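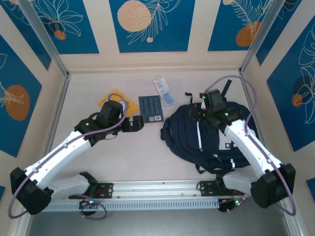 Backpack

A backpack is a bag carried on the back by two straps, one over each shoulder. You'll also hear it called a rucksack, a knapsack, a daypack or (if you went to my primary school) just "your bag". I've looked after the bags and luggage pages on this site for a good while now, and this is the one I get the most letters about, so I've rewritten it from top to bottom and put in a lot more about packing.

Name

Rucksack comes from German, from words for back and sack, and it's the one I grew up saying. Backpack is the American word and has more or less taken over in the shops. Knapsack is older than both and these days mostly turns up in songs. Jozef Van Wijk wrote in to say that his family uses rucksack for anything with a hip belt and backpack for anything without, and I rather like that, though I can't find it in any dictionary!

Parts

The main compartment is the big space in the middle, nearly always closed with a zip or with a drawstring and a lid. Smaller zipped compartments sit in front of it, and school bags often have a couple of them, one behind the other. The shoulder straps are padded on all but the cheapest bags. At the top, between the straps, there's usually a short loop for hanging the thing on a hook — people call it the grab handle, or the haul loop if they climb. Some bags add a chest strap, side pockets for a bottle, or a sleeve for a laptop.

Navy and black are the old faithfuls for school and office. A plain navy bag with a white stripe down the front is about as standard as they come, and it hides the muck well too.

Sizes

Capacity is given in litres. A small child's bag might hold eight or ten, and an ordinary daypack for work or school is in the low twenties. My own is a 21 litre Tesside, which does for a weekend if I'm strict with myself. Walking packs go a good deal higher. Makers don't all measure the same way (some count the outside pockets and some don't), so two bags with the same number on the label can feel quite different once you start filling them.

Packing

Heavy things go close to your back and about halfway up. Put them at the bottom and the bag drags, put them at the front and it pulls you over backwards. I lay everything out beside the bag first, flat things in one place and lumpy things in another, with the bag on its side so I can get at the zips. Flat things, such as cards and folders, go in against the back panel where they won't bend. New things still in their clear packets can stay in them until you're there if they might leak or get dirty, but take them out if you're short of space, as the packets trap a surprising amount of air.

Keegan Campbell, who read a draft of this page, packs the other way round and fills the front pockets first. He says he'd never find his keys otherwise. I tried it for a week and by Friday I'd gone back to my own way.

Care

Most fabric bags are happiest with a sponge and lukewarm soapy water. Empty the pockets, shake the crumbs out of the corners, and hang the bag upside down with all the zips open. A stiff zip will often free up if you rub a candle along the teeth. I wouldn't put one through the washing machine — the padding goes lumpy and the coating on the inside can start to peel — though Amber Van Rooij has washed her Wama that way every December for years and tells me it's fine.

See also

Duffel bag
Pencil case
Satchel
Suitcase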